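Tinemside Community Help > Home and Workplace > Cleaning

Can a robot tidy a waiting area yet?

Posted by Gülizar Akyol

We have a small seating area with two tub chairs, a round table and striped low-pile carpet. The evening job is short: bottles off the table, wrappers and bags off the floor, cushions straight, then vacuum. Is there a machine that does all of it unattended? I have a flat disc vacuum, which does the last part only, and it stops at anything larger than a crumb.
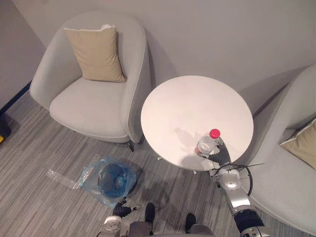

The chairs stay where they are, so the layout can be treated as fixed. Floor area is 8 square metres. Happy to leave it running from 2 in the morning if speed is the problem.

Selim Ekinci

Not unattended, no. Split the job by object type.

Upright bottle on a table: solved, near enough. The shape is known, it is stiff, and there is clear space for fingers. Clear plastic is harder for depth cameras than card or tin, but a coloured cap gives the software something to find.

Film and thin bags: poor. They have no fixed shape and lie flat, so the fingers close on carpet pile as often as on plastic. At Matness we logged 311 floor pickups in November. Rigid items were rarely dropped. Film accounted for most of the failures, and a person had to step in.

Crumbs and flecks: leave to the vacuum. Fingers are the wrong tool.

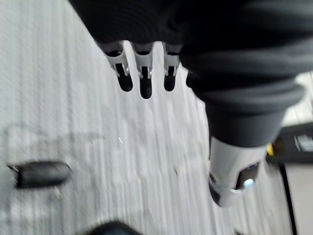

Open hand over striped carpet, with small debris on the pile.

Cushions are between the two. Pushing one upright is easy. Judging whether it looks straight is another matter.

Ertuğrul Polat

just get a bin next to the table, worked for us

Vilgot Torvik

Agree with Selim on film. One addition: check reach before anything else. An arm that clears a tabletop may not get to the floor in front of a chair without the base moving, and each move costs time and position error. Ask the supplier for a trial of 200 pickups on your own carpet with your own rubbish, and have them report each time someone had to help.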